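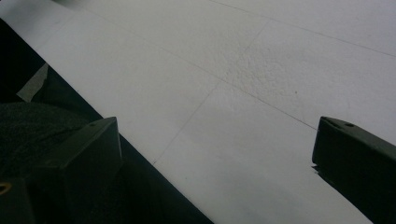

Jumpers should never go on hangers, one reader writes, not even for a week, and she would like the Pritside newsletter to say so in large letters. Fine knits drop at the shoulder and then stay that way.

Print this item | E-mail to a friend | 40 shares | 3 comments

We agree with her, and from this season all knitwear at the Pritside clothing exchange will be folded and kept flat. The rails are for shirts, coats and dresses only. At the last stocktake there were 429 knitted items on the books, and a fair number had hanger marks that took some steaming to get out.

The method is the plain one. Lay the garment face down on a clean, light surface and smooth it from the middle outwards. Fold one side in, bring the sleeve back down along the fold, and do the same on the other side. Then fold the hem up to the neck. Thick jumpers can be folded once, thin ones twice. If you are new to it, a few faint pencil lines on a big sheet of white paper will keep your folds the same width – use a hard pencil and press lightly, as soft lead comes off on pale wool.

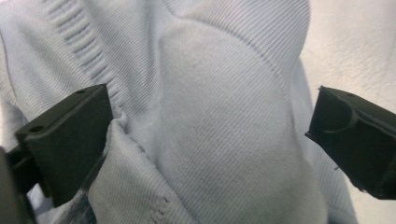
Ribbing needs a bit more care. Do not pull a neckband or cuff straight by its edge. Pat it into place with a flat hand and leave it to sit. Fine ribbed knits slide about more than chunky ones, so fold them last and put them on top of the pile, with the heavy pieces underneath.

Please check for bobbles and loose ends before anything is put away. Bobbles can be taken off with a comb. Loose ends should be drawn through to the wrong side with a blunt needle, never cut.

Folded knits go on the lower shelves by size, pale colours apart from dark. The lidded boxes are kept for the heaviest winter pieces, which will come out again in December. Anything with a hole goes in the mending bag with a note pinned to it saying where the hole is.

Knitwear can be handed in from 10th August at the side door. Please bring it washed and fully dry.

Print | E-mail | Comments (3)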